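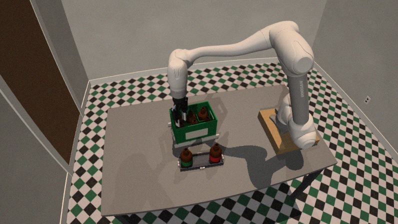
Who gets to give the opening invocation at Lillar town council meetings now?

Any resident of Lillar can, whether they belong to a congregation, a humanist group, or nothing at all, as long as they sign up with the clerk and keep it to 90 seconds.

Print this item | E-mail this item

We have been waiting to write that answer for a long time! Longtime readers will remember that the old policy limited the invocation to "ordained leaders of established houses of worship located within town limits," which left out the Aritia Humanist Circle, the Quaker meeting (no ordained leaders), the Buddhist group that meets in living rooms, and the Jewish families who drive over to Utetero for services. It also left out a fair number of Christians whose churches happen to sit on the wrong side of the county road.

The new policy passed at the last session, and the room was packed for it. People stood along the back wall and out into the hallway. What made us so happy was the mix of people who came up to the microphone. A Methodist choir director spoke in favor. So did an atheist who teaches shop at Pretorius High, and a Muslim mother of three who said she'd be glad to hear from both of them. The speakers against the change were heard too, politely, and a couple of them stayed afterward to talk in the parking lot (that conversation went on longer than the hearing did).

If you missed the back story, the trouble started in February, when the Aritia Humanist Circle asked for a turn and was told the calendar was full. It wasn't. A records request showed open dates all the way through summer, and on several of those nights the council had simply skipped the invocation. The Circle didn't sue. They wrote a very good letter, with the open dates attached, and then they started gathering signatures. They were hoping for 69, one for every year the invocation has been on the agenda, and they ended up with more than 1000. In a town our size that is wonderful.

Some of you have asked why we didn't push to drop the invocation altogether. Plenty of our members would like that, and we'll say so whenever we're asked. A moment of silence would suit us fine. But if a council is going to open the floor, the floor has to be open to everybody on the same terms, and the new wording says so in plain English. The clerk takes names in the order they come in. The council doesn't review the text ahead of time. Speakers can't campaign, try to convert anyone, or run down somebody else's beliefs. Nobody in the audience can be told to stand or bow their head, which was a sore spot for the high school students who attend for their civics class.

The first speaker under the new rules will be from the Quaker meeting, and we hear there may be some silence involved after all. The Humanist Circle is next in line. Do come! The side door on Mill Street is the one with the ramp, and the seats on the left are closer to the speakers if you have trouble hearing.

Meanwhile Utetero still has the old wording on its books, nearly word for word. We'd love to hear from readers over there who have tried to sign up and how it went. We have printed 50 copies of the Lillar policy with the petition form on the back, and you can pick one up at our table at the Pretorius farmers market or write to us and we'll mail you one.

Last updated: October 2021

This site uses cookies to remember your newsletter preferences. By continuing to read, you agree to their use.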